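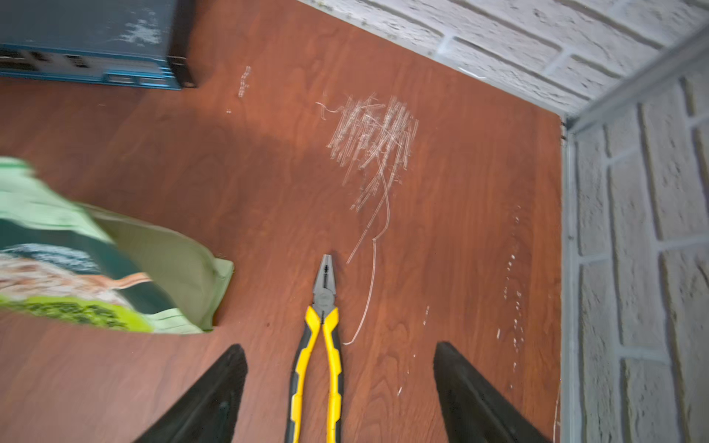
March, 4:30 pm. Wattimena bench, grasp timing again.

Pliers today. Question is still whether the wrist view alone tells the policy when to close, or whether it has been quietly leaning on the overhead camera all along (my bet, and I have a coffee riding on it with Nabila Chin).

Ran 50 approaches with wrist plus overhead, then 50 wrist only. Same checkpoint, same start poses, handles toward the gripper. Both: 89 percent picked on first close. Wrist only: some 30 percent. So I win the coffee and lose the section of the paper I had already written.

Most of the misses are early closes. Fingers come in either side of the yellow handles, nicely centered, and then it shuts before it is deep enough and pinches the ends. Lateral error is fine. Depth is where it guesses. I suspect it has learned to read the scratches in the tabletop as a ruler, which would explain why it was so brilliant on this table and so hopeless on the one at Hitton.

Nabila wants a cloth over the wood and the whole set repeated. She is right, annoyingly. Also try masking the top third of the wrist view.

Checkpoint 21 is the one used above. Do not overwrite it. Last time that was me.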